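しらべるページ 第17回
シリアルの箱のつくり

文 ファティマ・フェンター
協力 ナルポート紙器資料室

シリアルの箱は、うすい板紙でできた直方体の容器です。面は全部で六つあります。広い面が二つ、細長い側面が二つ、上と下のふたの面が一つずつです。今回は、面ごとの役目、紙の種類、組み立て方、たなへのならべ方の順に説明します。

1 面の名前と役目

箱の広い面のうち、店で客のほうに向ける面を正面といいます。もう一つの広い面は裏面です。細長い面は側面で、右と左があります。上のふたと下のふたは、それぞれ天面、底面とよびます。

正面には、商品の名前、会社の名前、中身の絵や写真、キャラクターなどを印刷します。遠くからでも読めるように、商品の名前には大きな文字を使います。側面には、原材料、栄養成分、保存の方法といった細かい情報をのせることが多く、文字は小さくなります。

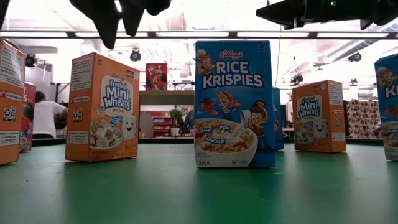
正面と側面では、印刷のしかたがちがいます。正面は文字の数をへらし、色の面積を大きくとります。側面は文字の数が多く、たてに細長い場所に列を作ってならべます。まん中の青い箱はこちらを正面から向いているので、「RICE KRISPIES」という白い大きな文字や、いちごの入ったシリアルの絵が読みとれます。左のオレンジ色の箱はななめに置いてあり、「Frosted Mini Wheats」と書かれた正面といっしょに、黒い小さな文字のならんだ側面も見えます。右のおくにあるオレンジ色の箱は同じデザインですが、遠いので小さく見えます。

直方体は、ななめから見ると二つか三つの面が同時に見えます。四つ以上の面が同時に見えることはありません。家にある箱を手に持って、向きを変えながらたしかめてください。

2 紙の種類

箱に使う紙は「板紙」といいます。ノートの紙より厚く、段ボールよりうすい紙です。紙の重さは、1平方メートルあたりのグラム数で表します。これを坪量(つぼりょう)といいます。食品の箱に使う板紙の坪量は、200グラム以上のものがふつうです。コピー用紙はその三分の一くらいしかありません。

板紙は、何枚かのうすい紙の層を重ねて作ります。外側の層には白くてなめらかな紙を使い、その上に印刷をします。内側の層には、古紙から作った灰色や茶色の紙を使うことがあります。箱のふちを指で少しやぶると、層がわかれているのが見えます。やぶるのは食べ終わった箱にしましょう。

紙には「目」とよばれる方向があります。紙を作るときに、せんいが一つの方向にそろうためです。目にそって折るとまっすぐきれいに折れ、目と直角に折ると折り目がざらざらします。

3 展開図と組み立て

組み立てる前の箱は、一枚の平らな紙です。直方体を切りひらいて平らにした図を展開図といいます。算数で習う展開図には面が六つしかありませんが、工場で使う展開図には、ほかに次の部分があります。

のりしろ 側面のはしについている細長い部分です。ここにのりをつけて、紙を筒の形にします。
内フラップ ふたの内側に入る短い部分です。
外フラップ ふたの外側になる長い部分です。
差しこみ口 あけた箱をもう一度とじるための切れこみです。

組み立ての順番は決まっています。はじめに、大きな紙に同じ絵をいくつもならべて印刷します。次に、抜き型という道具で外側の形を切りぬき、同時に折り目の線をつけます。折り目の線のことを罫線(けいせん)といいます。罫線をつけた紙は、のりしろをはって筒にし、つぶした形のまま箱づめの工場へ運びます。つぶした形で運べば、同じ広さのトラックにたくさん積めます。
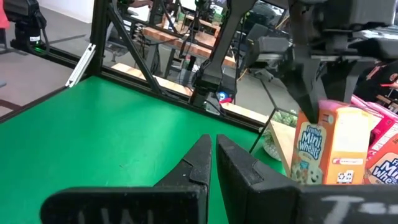
箱づめの工場では、つぶした筒を開いて四角にし、底面をとじてから中身を入れます。シリアルは、多くの場合、箱に直接入れません。先に内袋に入れ、その内袋を箱に入れます。内袋は湿気をふせぐ役目、箱は中身がつぶれるのをふせぐ役目です。最後に天面をとじて、のりでとめます。

資料室のヌトンビ・スワネプールさんに、展示用の箱の型紙を見せてもらいました。型紙には1,287という番号がついていました。ナルポートでは、型紙を古いものから順に番号で管理しています。

「切る線は実線、折る線は点線でかいてあります。線の種類をまちがえると、折るところを切ってしまいます」(スワネプールさん)

4 立てたときの安定

箱を立てて置くとき、たおれやすさを決めるのは、底面の大きさと重心の高さです。シリアルの箱は背が高く、おくゆきが短い形をしています。そのため、横からおす力よりも、前や後ろからおす力に弱くなります。

次の方法で調べられます。

用意するもの
シリアルの箱(中身の入ったもの) 1個
じょうぎ 1本
平らな板 1枚

(1)板の上に箱を立て、正面を板の低くなる側に向けます。
(2)板の片方のはしをゆっくり持ち上げます。
(3)箱がたおれはじめたときの板の高さをはかり、記録します。
(4)箱の向きを90度かえ、側面を低くなる側に向けて、同じことをします。

記録した二つの高さをくらべてください。箱がたおれる前にすべってしまうときは、板の上にすべり止めのシートをしきます。実験はテーブルのまん中で行い、箱を落とさないように大人に手伝ってもらいましょう。

5 たなへのならべ方

家のたなに箱をならべる方法は、おもに二つあります。正面を手前に向ける方法と、側面を手前に向ける方法です。

正面を手前に向けると、何の箱かがすぐにわかります。そのかわり、一箱が使う横はばは広くなります。側面を手前に向けると、同じ横はばにより多くの箱が入りますが、側面の文字は小さいので、さがすのに時間がかかります。側面の上のほうにも商品の名前が入っている箱なら、この点は問題になりません。

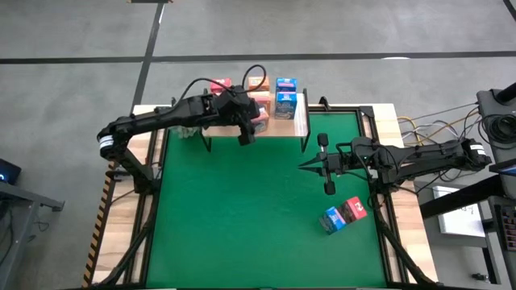 たなのおくゆきも先にはかっておきます。側面を手前に向けるときに必要なおくゆきは、正面の横はばと同じ長さです。これより浅いたなでは、箱が前にはみ出します。箱の高さは種類によってちがうので、たなの段の高さは一番高い箱に合わせます。取り出すときに箱をかたむけるので、上に指2本分のすきまをとります。

あけた箱は手前、まだあけていない箱はおくに置きます。同じ種類の箱がいくつかあるときは、賞味期限の早いものを手前にします。賞味期限は天面に印字されていることが多く、たなに入れてしまうと見えにくくなるので、入れる前に読んでおきます。

6 使い終わった箱

空になった箱は、内袋をぬき取ってから開きます。のりしろは、はしからゆっくりはがします。全部はがれると、3で説明した展開図の形にもどります。そのまま罫線にそってたためば、古紙の回収に出せます。回収の決まりは住んでいる地域によってちがいます。

開いた紙の内側は印刷がないことが多いので、工作の材料にも使えます。もとの罫線を反対向きに折り直すと、印刷のない面が外に出た箱になります。のりしろの裏表が逆になるため、とめるときはのりをつけなおしてください。

ことばのまとめ

板紙 箱などに使う厚い紙。
坪量 紙1平方メートルあたりの重さ。
罫線 折るためにつけた線。
抜き型 紙を決まった形に切りぬく道具。
内袋 箱の中に入れる、食品用の袋。

次回は「びんのふたのねじ」です。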